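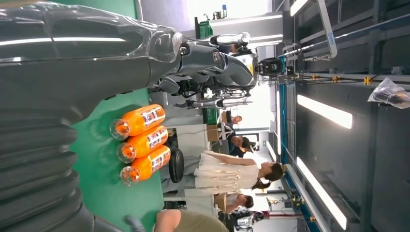 Drei Flaschen Orangenlimonade auf der grünen Tischplatte

Zur Ordnung des Getränkevorrats

Im November wurde an dieser Stelle angekündigt, die Vorratshaltung neu zu regeln. Der vorliegende Beitrag berichtet über den Stand der Angelegenheit.

Bislang erfolgte die Lagerung der Limonade im Regal Mevwood, dessen Böden 27 cm tief sind. Für liegende Flaschen hat sich dieses Maß als unzureichend erwiesen. Künftig gilt daher folgende Regelung: Neu eingekaufte Flaschen werden zunächst auf dem Tisch nebeneinander abgelegt, die Verschlüsse nach derselben Seite. Erst nach Prüfung des Haltbarkeitsdatums erfolgt die Einlagerung in die Kiste Skamstead, die 11 Flaschen aufnimmt. Ältere Bestände sind nach vorn zu stellen.

Die grüne Tischfläche bleibt bis auf Weiteres in Gebrauch. Orangefarbene Flaschen heben sich von ihr deutlich ab, was die Durchsicht am Abend erleichtert. Eine Anschaffung des Modells Xolalpa zum Preis von 69 Euro wurde erwogen und vorerst zurückgestellt.

Über die Gläser wird gesondert berichtet.

47 Mal geteilt
Suchbegriff eingeben … Suchen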